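Husimier Manipulation Group
Minutes, 3/17/18
Chair: Naima El Idrissi
Minutes: Samah Kabbaj
Apologies: Domska team, who sent their numbers and a request that we read them kindly

1. Minutes of the last meeting

Accepted with one correction. The previous minutes recorded that the force threshold was "fine." It should have read "fine for now." The secretary regrets the optimism.

2. Crumpled paper task, main result

Naima presented the comparison everyone had been asking for. The question was whether operators give us better training material when they demonstrate the whole task in one go, or when they demonstrate it in short segments that are joined up later. The whole-task method is what we have always done. The segment method is what Ouali recommended last August, and what we then argued about instead of testing.

Each method got 100 demonstrations, same table, same paper stock, same two arms. The trained policies were then run against a fixed set of starting positions. Whole-task finished 56 percent of its trials. Segments did better on the first grasp and worse on nearly everything after it, mainly at the joins, where the arm tends to stop and consider its options.

Samah asked whether the stopping could be a timing problem in the replay code. Naima said it could, and that she had spent a week hoping so. She slowed the replay, sped it up, and took the joins out by hand for one batch. The hesitation moved but did not leave.

There was a discussion of what counts as crumpled. The protocol says "crumpled by hand, moderately." It was pointed out that people differ in how moderately they crumple, and that the balls made late in the day are noticeably tighter than those made before lunch. Naima has checked the order of trials and both methods got their share of the angry ones. 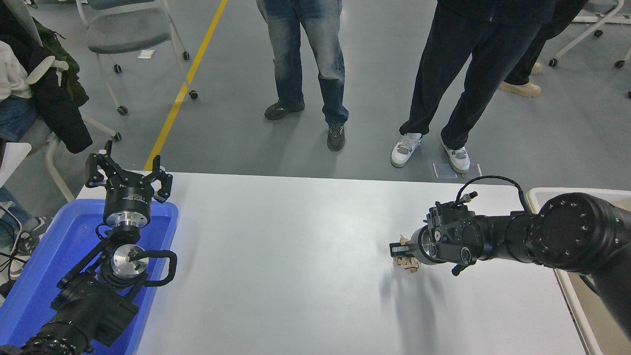
The other open point was release. A grasp is scored when the paper clears the table and stays clear for 2 seconds. Release has no such rule, so one scorer passes anything that leaves the fingers and another wants it to land where it was supposed to. Under the strict reading both methods drop, and whole-task drops further. Naima would like this known before anyone puts the first number on a slide. Samah noted that someone already has. The slide will be changed.

Agreed: the strict reading applies from now on, and old trials will be rescored from the recordings. Scorers will not be told which method they are looking at. They have promised not to guess.

3. Operator differences

We had 6 operators. The two with the most practice produced smooth demonstrations that the policy learned from badly, and the newest produced jerky, apologetic ones that it learned from rather well. Naima's reading is that beginners correct themselves in full view, so the policy sees what to do after a miss. The experts don't miss, and the policy is left to work out failure on its own, at which it has shown no talent.

It was suggested that the experts be asked to make mistakes on purpose. This was tried informally. Deliberate mistakes look like deliberate mistakes. One operator's were described as "theatrical."

Agreed: run a further batch in which the paper is shifted between attempts without warning, so that the errors are honest ones. Operators will be told that this may happen, as a courtesy, but not when.

4. Nusen gripper fingers

The replacement fingers have been fitted and tried. They hold paper well and let go of it with some reluctance. Samah thinks the surface is too grippy and wants to try a light sanding. Naima asked that only one pair be sanded. The meeting recalled the previous occasion on which all the pairs were sanded.

Cable routing at the wrist was raised again. It was also raised last time and the time before that. Samah will write down how it should be done and tape the result where people will see it.

5. Domska numbers

Read kindly. Their success rate is higher than ours on what they describe as the same task, but their paper is folded once before the trial begins and ours isn't. Naima will ask whether they can repeat a short set with ours. She will also ask what paper they use, a question they have answered twice with the word "normal."

6. Write-up

Samah has a draft of the method section. The results section is one paragraph and a table with no numbers in it. The title is under dispute and has been for longer than the project has had results. Naima prefers a plain one. Samah's has a pun in it and was not put to a vote.

Actions

Naima: rescoring under the strict release rule; message to Domska about paper.
Samah: corrected slide; wrist cable instructions; sand one pair of fingers (one).
Both: plan for the shifted-paper batch, including who does the shifting.

7. Any other business

The marker pens have gone again. Anyone holding one is asked to put it back on the ledge, preferably with its cap.

Next meeting when the rescoring is done, or when somebody loses patience with the rescoring.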